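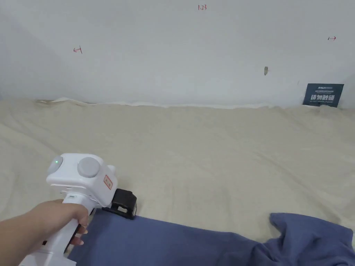
A robot arm does not know what a shirt is. Before it can fold one, it needs many records of the job being done, and one way to make those records is for a person to do the job by hand with a special tool. The tool is called a hand-held gripper. It has a handle for the person and a jaw at the front for the work. The white one with the black jaw is held by its handle, and the jaw is resting on the edge of some crumpled blue fabric. The person does the moving. The gripper does the touching.

Why not use bare fingers?
Your hand has four fingers and a thumb, and they bend in many places. Many robot arms end in a simple jaw that can only open and close. If you folded a shirt with all your fingers, you would make moves that the robot could never copy. With a gripper in your hand, you have the same limits as the robot.

What gets recorded?
At Keltadlow, where our group works, each record holds two kinds of information. The first is where the gripper was and which way it was tilted. The second is how far the jaw was open. Both are saved again and again while the person works. One complete go at a task, from start to finish, is called a demonstration.

How many demonstrations are needed?
One is not enough. Cloth never lands in the same shape twice, so the computer must be shown many different starting shapes. For our first folding task we planned 2000 demonstrations. By the end of August we had 973. Pramila Malhotra checks them and removes any in which the cloth was dropped or the recording stopped early.

What is remote control?
There is a second way to show a robot a task. The person sits at a set of controls and the real robot arm copies each movement. This is called teleoperation. "Tele" comes from a Greek word meaning "far off". The record comes from the robot's own joints, so nothing has to be converted afterwards. It is slower, and each person needs a robot to practise on. Yogesh Shakya uses this method for tasks in which the arm has to reach around things.

What happens next?
A computer program studies the demonstrations and looks for links between what was sensed and what the person did next. This stage is called training. Afterwards the robot tries the task without help, and we test it 100 times with cloth in different positions.

Words to know
Gripper: the part that takes hold of things.
Demonstration: one recorded go at a task.
Teleoperation: moving a robot by remote control.
Training: the stage when a program learns from records.

Written by Greer Dalgleish
Last updated March 2, 2026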